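Plodeo Teach Kit

Teleop gloves, headset mount and recording software for two-handed robots

I'm Iara Orellana, and I look after the Teach Kit here at Plodeo. I also wear it most days, so this page is going to be a little less brochure and a little more me telling you what it's like to use. (Our sales page for the bigger Lockwood rig is much more dignified, I promise.)

The short version: you put on the gloves, you look through the headset, and the robot's hands go where your hands go. You do the chore once, twice, a few dozen times, and every pass gets saved with video, joint positions and finger readings lined up on one clock. Then you train on it with whatever you like. We don't lock the files, and we never will!

What I love teaching with it is kitchen stuff. Boxes on a table are fine for your first afternoon, but a sink asks so much more of you. You're reaching over a rack, the basin walls are shiny, everything you pick up is round in its own annoying way, and you have to decide how hard to squeeze a carrot compared to a bunch of greens. 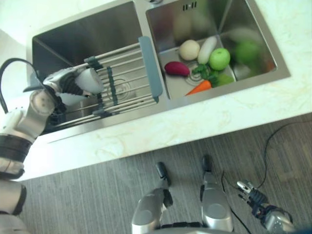

The gloves are where most of our work went this year. Our first pair, the Goltetti, had one stiffness setting for the whole hand, and my thumb used to ache by lunch. Now each finger has its own, and you can change it in the middle of a recording with the foot pedal. Damián Sepúlveda redid the finger mapping from scratch in December and I noticed the difference on my very first grasp. Small hands, long fingers, whatever you've got, calibration is the same: make a fist, open flat, touch thumb to each fingertip, done.

If you don't want gloves, there's hand guiding too. Hold the arm by the wrist, press the button and walk it through the move yourself. I use it for slow things like setting a start pose, and I go back to the gloves as soon as fingers matter.

A few tips from my own bad takes. Park your other hand somewhere comfortable before you start, or it'll drift while you're concentrating. Keep your head still during the grasp itself, and save the looking around for between moves. And if you fumble, keep recording! A fumble with a good recovery is worth keeping, and the pedal lets you tag it on the spot.

What's in the box
Two gloves, left and right, with washable liners
Headset mount
Foot pedal
Collero recording software, one seat
Spare cable set
Hard case

Details
Weight per glove: 261 g
Recording rate: 300 samples per second
Cable length: 12 ft
Storage included: 864 GB

Shipping and setup

Kits go out every Monday. Your order comes with a video call with me or Chalerm Sangkhawat, and we'll stay on until you've saved your first clean take. Have your robot powered up and something to pick up within reach. Onions are good. Leave the eggs for week two.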